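Jacqueline Texier
手書きの日本語について、少し長く書きます。続きはスレッドにつなげます。日本語は私の母語ではありませんので、変な表現がありましたら、やさしく教えてください。

最近、日本語を手で書く練習をまた始めました。パソコンでは毎日書いています。でも、先月、宅配便の不在票に一言書こうとしたとき、「届」という字が出てきませんでした。読めるのに書けません。とても恥ずかしかったです。

漢字を忘れるのは日本の方も同じだと、よく言われます。なぐさめてくださっているのだと思います。ただ、忘れた方は一度は覚えた方です。私の場合、最初からあいまいに覚えていた字が多いです。

私はDristmontという小さい町で育ちました。学校では、線のたくさん入ったノートに、つながった文字を書きました。太い線の間に細い線があって、「l」はどの線まで、「t」はどの線まで、と決まっています。先生は線を越えた字に赤い印をつけました。

ですから、日本の原稿用紙を初めて見たとき、自由な紙だと思いました。四角の中なら、どこに書いてもよいように見えたからです。これは大きな誤解でした。

四角の中にも、見えない線があります。「口」は小さく、「国」は大きく書きます。でも「国」を四角いっぱいに書くと、怒っている字になります。この「怒っている字」という言い方は、書き方教室の先生に教わりました。気に入っています。

小さい「っ」は、縦書きでは四角の右上に書きます。横書きでは左下です。私は長い間、横書きのときも右上に書いていました。だれにも注意されませんでした。読めたのだと思います。

句読点にも一つの四角を使うことが、最初は理解できませんでした。点のために、家を一軒あげるような感じです。フランス語では、点は文字のすぐ後ろに小さく座っています。

でも行の最後まで来たときには、点は家をもらえません。最後の字と同じ四角に入れます。次の行の先頭に点を置いてはいけないそうです。この規則を聞いたとき、点が急にかわいそうになりました。

練習に使っている紙の話をします。駅の近くのHervieuという文具店で、マス目の大きさが違う紙を買っています。店の方は、大人なら小さいマスで十分ですと言いましたが、私は子供用の大きいマスを選びました。

大きいマスには、真ん中に十字の点線が入っています。私のような人には、この点線がとても役に立ちます。「左」と「右」のどこが中心なのか、点線がないと今でも迷います。

線のない紙にもいつか書きたいです。友人からもらった便箋がまだ引き出しにあります。白くて、何も印刷されていません。一度書いてみましたが、行がだんだん右へ流れて、川のような手紙になりました。出しませんでした。

格子の線がある場所では、心が落ち着きます。紙だけの話ではありません。タイル、障子、方眼の入った机。まっすぐな線が先にあると、自分もまっすぐ書けそうな気持ちになります。
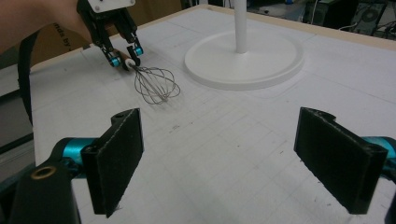

白い天板に、うすい灰色の格子。

さて、道具の話に移ります。私はDreneroという万年筆を長く使っています。フランス語を書くときは問題がありません。日本語を書くと、「はね」と「はらい」がみんな同じ太さになって、先生が悲しい顔をします。

先生は鉛筆をすすめてくださいました。2Bです。大人が鉛筆で練習することに、はじめは抵抗がありました。今は鉛筆が好きです。紙をこする音が聞こえると、自分の書く速さがわかります。私は速すぎます。

速く書く癖は、大学の講義のせいです。先生の話を全部ノートに写していました。日本語の字は、その速さでは書けません。少なくとも私には無理です。「とめ」のところで、本当に止まらなければなりません。

「とめ」で止まるとき、私は息も止めているそうです。となりの席の方に言われるまで知りませんでした。長い文を書いた後に疲れるのは、そのためかもしれません。

書き順についても書きます。私は書き順をずっと軽く考えていました。結果が同じなら、道はどれでもよいと思っていました。しかし「飛」という字を自分の順番で書いてみると、どうしても形がくずれます。

正しい順番で書くと、手が次の場所の近くに来ています。「飛」の場合はそれでもむずかしいですが、前よりは鳥に近くなりました。前は、倒れた傘のような字でした。

反対に、正しい順番がまだ納得できない字もあります。「右」と「左」です。「右」は「ノ」から、「左」は横の線から書きます。理由の説明を読みましたが、読むたびに忘れて、また読んでいます。

アプリの話も少し。Ellellという単語帳アプリに、今まで出会った言葉を入れています。今朝見たら3764語になっていました。うれしかったので画面を長く見ていました。

でも、その中で手で書ける言葉がいくつあるか、試すのが怖いです。試しに最初の画面だけやってみました。「玄関」は書けました。「掃除」は「除」だけ書けました。「挨拶」は両方とも、雰囲気だけでした。

雰囲気だけの漢字、という言い方は正しいでしょうか。線の多さと、左に手へんがあることは覚えています。中身がありません。遠くから見れば「挨拶」に見えるかもしれません。

漢字を3000字書けるようになりたい、と昔は言っていました。今はその目標を言わなくなりました。まず、自分の住所を見本なしで書けるようになりたいです。住所に「籠」の字があるので、これも簡単ではありません。

郵便局で住所を書くとき、後ろに人が並んでいると、私の「籠」はますます大きくなります。最後には、一字で二字分の場所を取ります。下のほうに竜がいるので、仕方がないと思うことにしています。

毎日の練習は、朝、コーヒーの前に5行だけです。コーヒーの後にすると、しなくなります。書くのは新聞の短い記事か、天気予報です。天気予報は同じ漢字がくり返し出るので、初心に帰りたい日に向いています。

「曇」という字は、天気予報で上手になりました。晴れの日が続くと練習ができません。九月は台風の記事が多く、「暴風」の「暴」をたくさん書きました。下の部分が「水」に似ていて、「水」ではないところに気をつけています。

ひらがなのことも忘れてはいけません。漢字より、ひらがなのほうがむずかしいと感じる日があります。とくに「ふ」です。私の「ふ」は、部品が四つばらばらに置いてあるように見えます。

先生の「ふ」は、線が離れているのに、空気の中でつながっています。鉛筆が紙を離れている間も、手は書き続けているそうです。これを聞いてから、人が字を書くときの手の動きばかり見てしまいます。

「を」も、人によって形がずいぶん違いますね。義理の母の「を」は、背が高くて少し急いでいます。買い物のメモに「ねぎを」とだけ書いてあって、そのあとに何も続かないことがありました。ねぎをどうするのか、聞くべきでした。

義理の母のメモは、私の大切な教科書です。くずした字が多く、最初は半分も読めませんでした。「豆腐」の「腐」が途中から一本の線になります。教科書の形しか知らない人には、別の言語です。

そのメモを何枚か取ってあります。冷蔵庫に貼っていたので、角が丸くなっています。字をまねして書いてみたこともありますが、急いで書いた字をゆっくりまねすると、ふるえた字になります。

手書きはもう必要ない、という意見も読みました。そうかもしれません。仕事で手書きをするのは、付箋と、宛名と、お祝いの袋だけです。ただ、お祝いの袋のときの緊張は、一年分あります。

去年、同僚の結婚のお祝いに、筆ペンで自分の名前を書きました。「ジャクリーヌ」はカタカナなので安心していましたが、縦に書くと「ー」も縦になることを、書きながら思い出しました。間に合いませんでした。

袋は予備を買ってありましたので、もう一度書きました。今度は「ヌ」が「ス」に見えました。同僚は何も言いませんでした。やさしい人です。

これから秋の間に、短い手紙を書くつもりです。相手は書き方教室の先生です。引っ越しのため、教室は次の春で終わるそうです。メールでお礼を言うこともできますが、先生には手で書きたいです。

下書きはもう始めました。500字くらいにしたいのですが、季節の挨拶だけで長くなります。「朝夕はしのぎやすくなりました」という文を本で見つけました。「凌ぐ」は漢字で書かないほうがよい、と夫が言いました。賛成です。

一つ質問があります。先生への手紙を鉛筆で書くのは失礼でしょうか。鉛筆を教えてくださった先生なので、鉛筆で書きたい気持ちがあります。夫は「ペンのほうが無難」と言います。ご意見を聞かせてください。

追加です。「無難」も今、手で書いてみました。「難」の右側の横線が一本足りませんでした。

さらに追加です。上の投稿で「初心に帰る」と書きましたが、「初心に返る」が正しいと教えていただきました。ありがとうございます。帰ると返る、どちらも手で書いて覚えます。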